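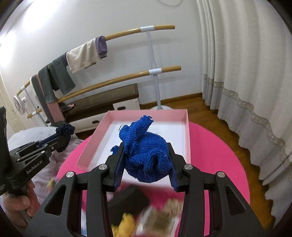 The second gripper finally closes straight! I spent most of Sunday on the linkage and by dinner both fingers were meeting in the middle, so I now have a pair, left and right, and I've been picking up everything in reach ever since.

Cloth is my favorite test. A block is easy - you squeeze and it's yours. A knitted cloth folds up, bulges out the sides and leaves a bit hanging that catches on whatever is next to it. The ribbed pads help a lot with this. My first try was smooth tape on bare fingers, and anything soft slid right out the front when I lifted.

Sheyla Apaza came over from the Hollis workshop to look at the pivots and talked me into opening the holes up a hair and adding a washer behind each pin. I'd been fighting a sticky left side for two weeks, convinced the arm was bent. It was paint in the hole! Ten minutes with a round file and it swings freely.

The drill I do now is simple. Shallow box on the table, cloth in, cloth out, swap hands, go again. I set a counter going in June and as of last night it reads 1,630, with 2,000 as the goal before I let myself take the linkage apart and look at the wear. On a good evening I get through up to 400, and then my thumb files a complaint.

Still on the list:

- softer return spring, the one from the Gotdale kit is too stiff for long sessions
- thinner pads to try against these (Flor Llanos is cutting me a set)
- something to stop the handle from twisting when I grab off center
- shaggy things, which I'm still terrible at

After that comes the part I'm really excited about, putting a motor on one of the pair and seeing if it can do the box drill without my hand on it. I have a servo picked out and half a bracket drawn. If you've mounted one on a two-finger linkage like this, tell me where you put it, I'd love to see photos.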